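A short thread about our sorting paper, now that the final numbers are in. Gheorghița Sandu and I worked on it since March, with much help from Dymphna Cullinane. I will try to keep each post simple.

The question was modest. When a robot learns to pick small light things from human demonstrations, does it matter how the demonstrator closes the fingers? In most training data that we looked at, people close fast and lift at once.

So we asked our demonstrators to do one thing differently: close, wait a short moment, then lift. We called it the pause rule. The arm, the bins and the learning code stayed the same. 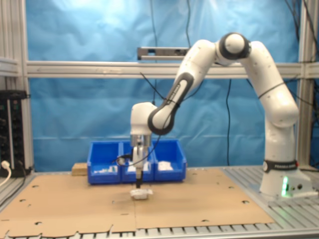

Why would a pause help the robot to learn?
The pause gives the model more moments where the fingers are closed and the arm is still, so it learns to separate "I am gripping" from "I am lifting".

We recorded 669 demonstrations with the pause rule. After cleaning, 411 were used for training. The others had a pause that was too short, or the person forgot it. This was more loss than I hoped for.

Thin and flat items are the hardest part for us. The fingers must come very near to the table, and a small error in height is enough to miss.

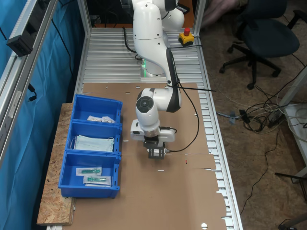
How did you test the two ways fairly?
We trained one model on each kind of data, with the same number of demonstrations, and the person who placed the items did not know which model was running.

The result: over the whole test, the pause model dropped 41 fewer items than the fast one. It was also slower, and I don't want to hide this. For a busy line the trade may not be worth it.

Sylvain Charpentier asked if we can cut the pause out again after training. We tried it in 2 ways and both made the grip worse. I do not yet understand why, and I would be glad to hear from anybody who has seen the same behaviour.

Next we repeat everything with softer fingers from Kelteo. The draft is with Ívar Damgaard for comments, and I will add the link under this post when he is finished.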